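Open shelves beat closed cabinets in a workroom, and I say that after 2 years with both. Behind a door, things get shoved in and stay there. With open cubbies on the wall, you see the mess and deal with it - most days.

Mount them above a cabinet or desk so the floor stays free for chairs.

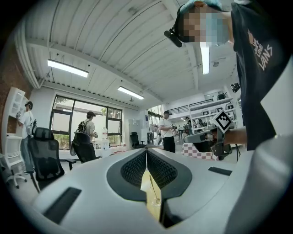 Nobuhle Masilela disagrees: open shelves just collect dust, and she would take doors every time. I still wipe mine down in July and leave it at that.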